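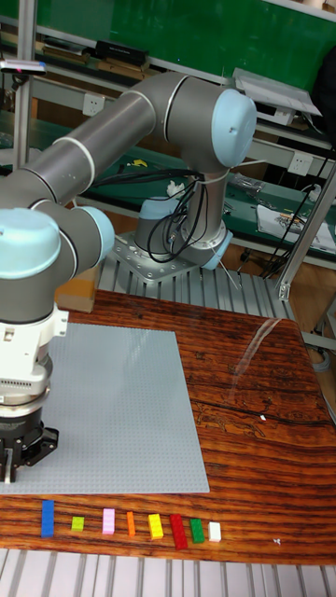

Does Remell still reset its grip force after a restart? A reader at another club wrote in to ask.

It does, in the version we reviewed. Remell is a pick-and-place course kit from Catelura: 14 lessons, a script library and a workbook. Our student club ran all of it on a six-axis arm. 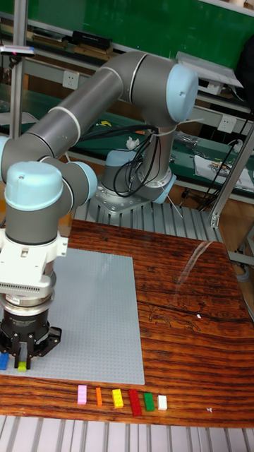 Setup took one evening. The calibration lesson is the best part – short, with every step in the right order. Over 534 logged picks, 26 failed, mostly on the narrow bricks.
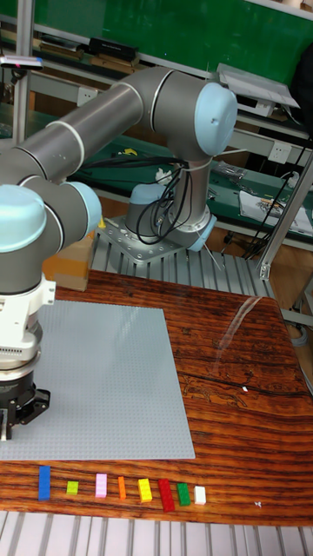

Brick row and baseplate, arm over the left side.

The workbook is weaker. Lesson 9 uses a frame convention that lesson 4 does not, and the error codes have no index. At $600 per club, that should be fixed.
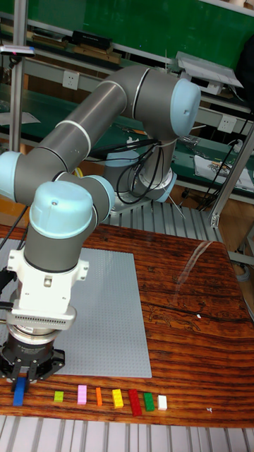
Support answered in two days. We will use the kit again in October.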